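Garkcombe Open Day Bench Demonstrations: Data Card

Version 1.2
Maintained by: Lundgren Laboratory Automation Group
Release date: Apr 4, 2025
Contact: see the file CONTACT in the top-level folder

Summary

This release contains recordings from the bench demonstrations given during the January open day at the Garkcombe site. Visitors were shown how robot arms can handle ordinary laboratory glassware on a table of normal height. The recordings were made while the demonstrations were in progress and are provided for teaching, for internal comparison of control methods, and for research on manipulation of transparent objects.

The release holds 83 recorded episodes. Of these, 27 were recorded in the morning session and the remainder in the afternoon session. An episode begins when the operator starts the recording and ends when the operator stops it. Episodes in which the demonstration was interrupted by a question from a visitor have been kept and are marked in the episode table.

Background

The open day is held once a year for schools, local employers and partner organizations. The bench demonstration was one of several stops on the tour, and each group was given 18 minutes at the table. The operator first explained the layout, then ran one or more short tasks, and then answered questions. Groups were limited to 13 visitors so that all of them could see the table from behind the floor marking.

The control software used on the day was Dosico, release 4. Session planning and the booking of groups were handled through Plelemico. Neither package is included in this release, and neither is needed in order to read the files.

Tasks

The following tasks were on the program:

rod_rack: handling of a thin, clear rod at the test tube rack
beaker_move: moving a beaker from one position on the table to another
beaker_bin: placing a beaker in the blue bin
stand_place: placing an object on the round disk of the acrylic stand
free: unscripted motion at the request of a visitor

The task name is given for every episode. Where an operator changed the task partway through, the name of the first task is used and the change is entered in the remarks column.

Workspace

The table has a brown top and carries two white robot arms. The beakers, rack, bin and stand were the standard set for the open day. Operators were free to adjust the position of any object between episodes, and no attempt was made to return the table to an exact starting layout. Users who need object positions should take them from the recordings and should not assume that they are constant within a session.

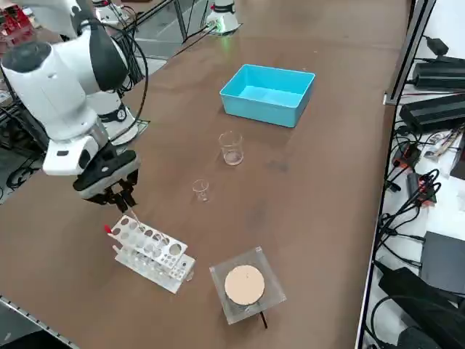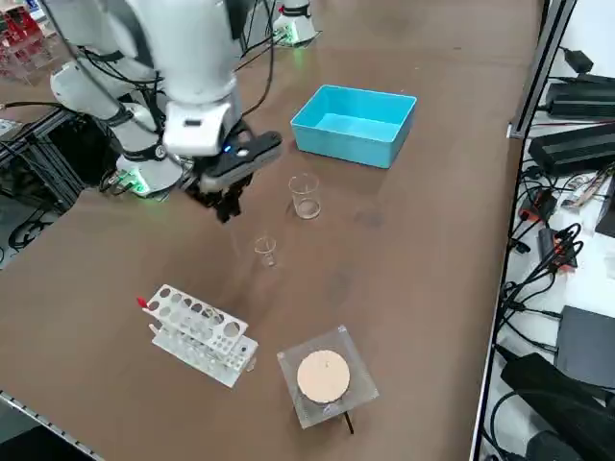 Figures 1 and 2. The demonstration table with the test tube rack, two beakers, blue bin and acrylic stand. In Figure 1 the gripper is at the rack; in Figure 2 it is open just over the tabletop.

Contents of the release

episodes/ One folder for each episode, numbered in order of recording
tables/episodes.csv Task name, session, operator code, duration, outcome and remarks
tables/sessions.csv Start and end time of each session, with group numbers
calibration/ Camera and arm calibration files, one set for each session
docs/ Task sheets and the safety briefing read to each group
CONTACT
LICENSE
CHANGES

Each episode folder contains the camera recordings, the joint positions of the arms, the gripper opening, and a short text file with the start and end times. All times are given in local time. Joint positions are in radians and the gripper opening is in millimeters.

Outcome labels

The outcome column takes one of four values: complete, partial, stopped, or not scored. Labels were entered by the operator at the end of the episode and were later checked against the recording by a second member of the group. Where the two did not agree, the label of the second reader was used and the original was moved to the remarks column. All episodes of the task "free" are labeled not scored.

Known issues

The clock on one of the recording computers was corrected between the morning and afternoon sessions. The times in the morning files have been adjusted to match. The unadjusted values are kept in the column start_raw.

Clear glass and clear plastic are difficult to make out in some views, particularly where a tube is standing in the rack. Users who add their own object labels are advised to compare neighboring images before deciding that a hole in the rack is empty.

Gripper opening values are missing from the first seconds of several afternoon episodes. The affected rows are left blank and have not been filled in.

Liquid levels were not measured. The recordings should not be used as a source of volume data.

Privacy

Sound was not recorded. Recordings were reviewed before release, and passages in which a visitor could be identified were removed. Operators are listed by code only. A visitor who believes that he or she appears in the material may write to the address in the file CONTACT, and the episode will be withdrawn while the request is considered.

Terms of use

The material may be used for teaching and for noncommercial research. Published work that makes use of it should name the Garkcombe Open Day Bench Demonstrations and state the version number. Copies may be passed on to others provided that the files LICENSE and CHANGES are included.

Changes

1.2 Outcome labels checked by a second reader; column start_raw added
1.1 Calibration files for the afternoon session replaced
1.0 First internal release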